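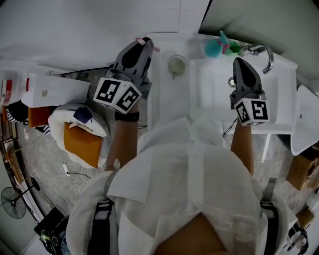 I'd been meaning to get out to Plirville for years, and the Holtenora cider works finally gave me an excuse. They open the doors to regular people once every June, and my neighbor Marisol Huerta had a spare ticket (her sister backed out), so off we went with a bag of sandwiches and the wrong shoes.

The wrong shoes matter, because the tour starts in the orchard and the orchard is on a hill. Tien-fu Chou took our group up. He grafts most of the young trees himself and he talked so fast I only caught half of it, but I did get that there are 76 varieties up there and that 12 of them go into the main cider. The rest are for blending, or for fun, or because somebody's grandmother liked them. My favorite was a row called Zepeda, twisty old things with bark like a lizard. He says the apples taste awful until December. I believe him!

Then down to the press house, which smelled so good I wanted to move in. No apples in June, of course, so the big press was just sitting there looking enormous, but they ran the bottling line for us and that was loud and great. Bottles go by on a track and get filled, capped and labeled, and a little kid next to me yelled "again!" every single time one popped out the end. The line was down for a bit when a label roll jammed. Marisol thought that was the best part, she loves to see how people fix things.

The tasting was in the old barn. Forty minutes, five ciders, crackers in between. Vendula Čierny poured, and she was generous — maybe a touch too generous for the middle of the day. The dry one was very dry. The one they call Damo was the winner at our table, cloudy and a bit sour with a kind of honey smell, and I bought three bottles before I'd looked at the price. Marisol liked the perry better and we argued about it most of the way home.

A few things if you're thinking of going. Tickets are capped at 200 and they do sell out. Parking is in a field across the road, and the walk over has no shade at all, so bring a hat. Lunch is one food truck with a very long line (hence the sandwiches, we felt pretty smart). Kids are welcome everywhere except the barn, and there's a juice table for them outside by the pump.

The shop takes cards now. Last pour is at four, and the gate closes half an hour after that.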